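여행 숙소에서 이불이랑 빨래 관리하는 제 나름의 요령

작은 섬 마을이나 산골 마을을 돌아다니다 보면 숙소가 대부분 오래된 집이잖아요. 저도 지난 1월에 Tisstead에서 한 달 가까이 지냈는데, 풍경은 정말 좋았지만 살림은 좀 손이 가더라고요. 그때 익힌 것들을 적어 둡니다. 호텔만 다니시는 분들께는 별 쓸모 없을지도 몰라요 ㅎㅎ

일단 도착하면 짐부터 풀지 말고 창문을 여세요. 바닷가 돌집은 며칠만 비워 둬도 눅눅한 냄새가 나거든요. 저는 마주 보는 창 두 개를 30분쯤 열어 두고 그동안 동네 가게에 다녀옵니다. 옷장 문이랑 서랍도 같이 열어 두면 훨씬 낫고요.

이불은 반으로 접어서 의자 등받이 두 개에 걸쳐 둡니다. 침대 위에 펼쳐 놓기만 하면 밑면은 그대로 축축해요. 20분 지나면 한 번 뒤집어 주고, 해가 좋으면 발코니로 내보냅니다. 단, 바람 센 마을에서는 집게를 꼭 쓰세요. Boros 언덕 숙소에서 베갯잇 하나를 아랫집 올리브나무에서 찾아온 적이 있어요...

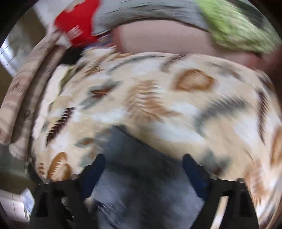

솜이 한쪽으로 몰린 이불은 네 귀퉁이를 차례로 잡고 털면 됩니다. 가운데부터 두드리면 오히려 더 뭉쳐요. 커버를 씌울 때는 커버를 뒤집어 놓고 안쪽에서 이불 귀퉁이를 같이 잡은 다음 훌렁 뒤집으면 혼자서도 금방이에요!

손빨래는 저녁에 하지 마세요. 산골은 해가 지면 금세 이슬이 내려서 아침에 보면 다시 젖어 있어요. 급할 때는 마른 수건에 티셔츠를 올리고 김밥처럼 돌돌 말아서 무릎으로 꾹꾹 누릅니다. 양말이랑 속옷은 이 방법으로 하면 건조 시간이 꽤 줄어요. 두꺼운 바지는 그냥 포기하고 마을 빨래방을 찾는 게 속 편하고요. Flolden 항구 쪽 빨래방은 건조기 한 번에 45분이 걸려서 앞에서 커피 마시며 기다리기 딱 좋았어요.

물이 센 지역에서는 세제를 많이 넣어도 거품이 잘 안 납니다. 그렇다고 계속 붓지 마시고 미지근한 물에 먼저 풀어서 쓰세요. 주전자에 하얗게 낀 건 식초를 조금 넣고 끓였다가 식혀서 헹구면 떨어져요. 이건 Miltomgate 민박집 주인 Ákos Orbán 씨한테 배웠는데, 그 집 주전자는 6년 넘게 썼다는데도 속이 반짝반짝했습니다.

아, 그리고 빨랫줄은 꼭 하나 챙기세요. 저는 얇은 등산용 끈을 3미터쯤 잘라서 가방 옆주머니에 넣어 다녀요. 집게는 현지 구멍가게 어디서나 파니까 안 가져가셔도 됩니다. 다음 글에는 좁은 부엌에서 올리브유 안 흘리고 옮겨 담는 법을 써 볼게요.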